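I've been meaning to write up our house rules for the simulated kitchen for ages, and a comment on my last post finally shamed me into it (thank you, I think!). We're a tiny team at Trudholm and until March our rules lived in three chat threads and my head, so every batch of runs was set up a bit differently and comparing them was miserable.

The first rule is dull but it's saved us the most grief: write down the starting layout before you press go. Every object, every door, open or shut. We once ran 2,000 episodes on Teuber with a layout that had been changed halfway through, and I had to bin the lot. I'm still cross about it!

Rule two is that every camera view gets checked, even the odd close-up ones, and you do it before the long run starts. 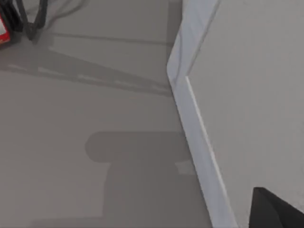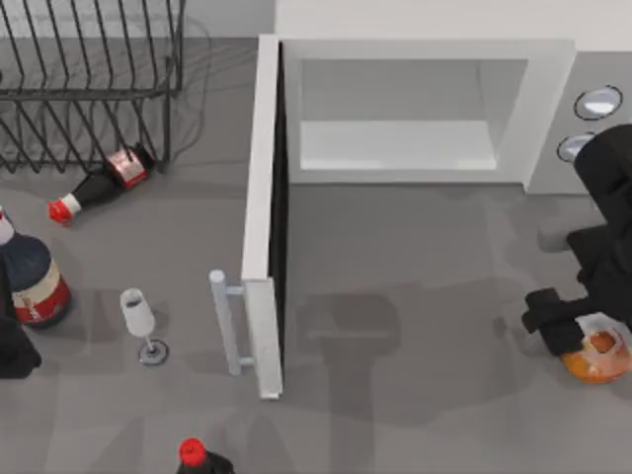 Next comes the rule people moan about, which is clearance. Anything with a stem or a narrow neck needs its own bit of space written into the layout, and so does any door that swings. Look at the wine glass in the second one, right by the handle of the open microwave door. Under our rules that spot has to be in the notes, and if the glass gets knocked the run counts as a fail, even if the job itself gets done. Willus lets you flag that automatically, but I still watch 6 runs out of every 300 by eye. Osia users, I don't know how you do yours, so do leave me a comment. I'll put the full checklist up once I've tidied the wording.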